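Planner branch merged: what changes for two-arm cells

The rewrite of the motion planner is now on the main branch of Jistby and will go out with the October release. Anyone building from source since 11/09/2021 already has it.

The old planner treated each arm as a separate problem. The left arm got a path, that path was frozen as a moving obstacle, and the right arm planned around it. With the shoulders mounted on one rail this wasted most of the shared space in the middle, and the second arm often stalled until the first had cleared out. The new planner searches both arms as a single system with one clock. If no joint path is found within 400 ms, it drops back to the old method and writes a warning to the log.

Three changes need attention when upgrading:

The clearance setting is now per link pair. The old global value is still read, but it applies only to pairs not listed in the cell file. For gripper against gripper we ship 46 mm during transit and let the task layer lower it near a grasp.

Cables are modeled as swept capsules fixed to the upper links. Slack at the wrist is not modeled. A cable resting on an object will not register as contact, and the segmenter (still the Pruturetti fork) may split that object into two masks. The merge step joins masks that share a plane and a heading, which handles most slabs. Dark glossy phones on a dark floor remain the worst case for it.

Grasp candidates for thin flat objects are now ranked by approach angle first and distance second. Flat phones used to attract both arms to the same target. A target is now locked as soon as one arm commits to it, and the lock expires after 2000 control ticks if no grasp is reported.

The regression set has 249 recorded starts. All of them replay without a collision flag. Replay does not test the lock timeout, so that part has been checked only by hand.

Known issue: patterned side walls produce false depth edges at low exposure. Set the wall mask in the cell file until the Brullov calibration tool can write it out by itself.

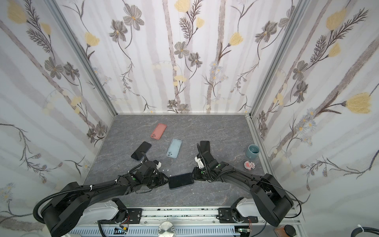
Johannes Khumalo writes that the lock should expire on elapsed time instead of ticks, as his cell runs its control loop at half the default rate and a dropped grasp holds the target twice as long as it should. He would also like the fallback warning to name the link pair that blocked the search.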